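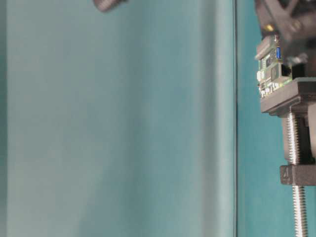 Home Newsletter Back Issues Workshop Hours Contact

Bench Notes: the little green boards

I've spent most of March with small circuit boards, and I have opinions now, so you're getting them in this month's newsletter whether you asked or not!

It started with the Winero kitchen timers. A whole tub of them came in from the Galtmont swap (the one in the school gym, with the terrible parking), and I said I'd go through them before the next open bench. I figured on one evening. My notebook says I've now handled 100 boards, and my dining table has been a workshop for so long that we eat on the couch.

First thing - hold them by the edges. I know, I know, you've heard it. But I caught myself pinching one right across the middle on Tuesday while I was talking on the phone, so clearly I needed to hear it again. Touch something grounded before you pick one up, and put the coffee on a different table altogether.

Second, get your background sorted out. I used to work on an old patterned tablecloth and lost tiny screws in it constantly. Man-sik Cheon lent me a plain mat from his own bench and I've hardly lost one all week. I haven't given it back yet. Sorry, Man-sik!

For cleaning I'm using a soft brush and isopropyl alcohol, power off and battery out, and then I leave the boards alone until the next morning. If a connector looks dull, I brush it again before I go anywhere near the soldering iron. I was much too quick with the iron when I started and I lifted a pad on a perfectly nice Mersha radio board, which still bothers me.

Storage is where I could use some help. I have 6 shallow trays with dividers, all full, and the rest are in antistatic bags standing up in a shoebox like recipe cards. It works okay until you want the one at the back. If anybody has spare trays (the Millometti ones stack nicely, but I'll take anything flat), please bring them along to open bench. I'll have a bag of sorted timer boards there for anyone who wants parts, and the kettle goes on at 7.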